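Mathebula Table Clearing Notes – Read Me First

Welcome, and thank you for opening this file before opening anything else. The folder you have in front of you is a collection about clearing tables after people have eaten, and it grew out of a very ordinary interest in how a meal leaves its traces behind. We call it Mathebula, after the small set it replaced, and it holds 200 short sessions of tidying along with the written notes that go with them.

What is in the folder

There are 200 sessions and 200 note sheets, one sheet per session, so if your copy has fewer of either, please download it again. Each session has its own subfolder, named by kitchen and then by running order. Inside you will find the pictures, the note sheet as plain text, and a short list called "leftovers" that tells you what was on the table at the start. Of the sessions, 110 are single-bag clearings, where everything goes into one bag, and the rest are sorted clearings, where paper, plastic and food scraps are kept apart. We were a bit stubborn about keeping the two kinds in one folder. Lutz Sperling argued for splitting them, and he may well be right, so the first line of every note sheet tells you which kind it is.

The kitchens are 8 in all. They are small home kitchens for the most part, with the tables people really eat at, and we asked that tablecloths stay on. A printed cloth makes the work harder than a bare top does, and a clear cup on a flowered pattern is a fine test of anybody's attention.

How the notes are written

Waltraud Harms wrote most of the sheets, and Vasiliki Kokkinos went over them afterward for spelling and for the names of things. We use the plain word wherever there is one. A cup is "paper cup" or "plastic cup," a tissue is "tissue" whether it is clean or stained, and fruit peel is named by the fruit when it can be told. Printed words on packaging are copied in the original script as far as they can be read, with no translation. Where a packet can't be identified, we give its color and leave it there – guessing at contents caused us no end of trouble in the first round.

Sheets may also open with a dateline and a few lines of loose remarks. These were never meant for publication, but several readers told us they liked them, so they stayed. One is given in full so you know what to expect.

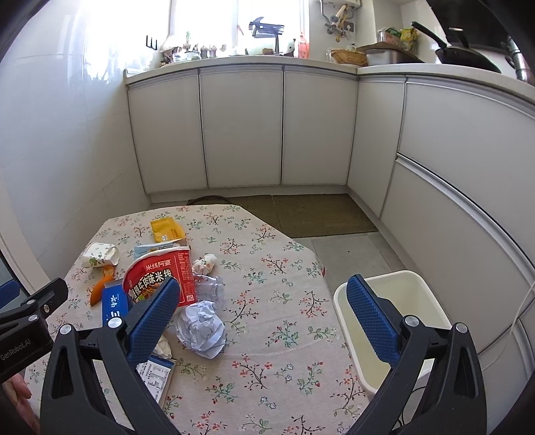 Nuketti, May

Noodle lunch on the flowered cloth, cream with coral-red blossoms. The big red bowl is on its side, and it reads 米线阿婆 with 牛肉味米线 under that, so it goes down as "instant rice noodle bowl, beef flavor" in my own head and as the Chinese on the sheet. Leafy paper cup, also tipped over. Orange peel, one curved piece. Tissues, and a big ball of white paper with a bluish look to it. Yellow packet toward the far end, light blue packet mostly under the bowl. I have put both down by color only. The clear cup is crushed and the cloth shows straight through it, so do look twice before calling this one finished. All the mess is on the left, and I would start with the bowl, because so much is tucked in close to it. – W. H.

Waltraud's remarks are her own opinion, and you should feel free to clear a table in whatever order suits you. The "leftovers" list is the part to rely on.

Things that may trip you up

Boxes are the weak spot. Small cardboard boxes are listed as "box" plus color, and we did not try to say whether they were empty. If you need that, you will have to leave those entries out. Peel is listed under food scraps in the sorted sessions, and tissues count as general trash, never as paper. Torben Vogler keeps a page of disputed cases in the file called Bomik, which is worth a read over coffee. The older Maretard sheets used "napkin" and "tissue" as if they were the same thing, and we have changed them all to "tissue."

Using and sharing

You may use the folder for study, teaching and your own projects, and pass it along as long as this file travels with it. Please keep the initials on the note sheets.

If you find a mistake, write to Britta Kröger with the subfolder name and the line in question. She answers in the mornings and is glad of corrections, including the small ones. Corrected sheets keep their old names and get a line at the bottom saying what was changed.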